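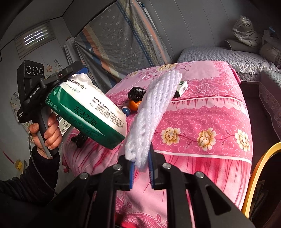

*Género de punto sujeto entre dos yemas con almohadillas azules acanaladas; a la izquierda, un paquete blando de pañuelos en una segunda pinza de mano. Recogida de una superficie cubierta con tela rosa estampada.*

## Tareas domésticas con pinza paralela: estado de agosto

Esta galería reúne material de trabajo sobre manipulación en viviendas. La pregunta es acotada: qué parte de recoger una habitación puede asumir hoy una máquina sin supervisión. El registro de Henel suma 2561 demostraciones hechas por personas; de ellas, 599 corresponden a textiles.

**Punto y tejido calado.** La pinza de dos dedos cierra sobre un extremo y el resto de la pieza queda sin control. Levantar es viable. Doblar sigue sin serlo: la política entrenada pierde el segundo borde en cuanto la prenda gira.

**Envases blandos.** El plástico brillante devuelve reflejos que alteran la estimación de profundidad. Con fuerza baja, el paquete resbala; con fuerza alta, se deforma. Achilleas Sarantis propone fijar el umbral por clase de objeto y no por peso.

**Bolsas negras arrugadas.** Peor categoría del conjunto. El segmentador las confunde con sombras, sobre todo encima de telas estampadas.

**Tiempo de ciclo.** Una persona retira un objeto en unos 8 segundos. El brazo de Tzanetos necesita varias veces más y se detiene ante cualquier solape.

Próxima entrega: cajas pequeñas y cajones, con los datos de Clulow.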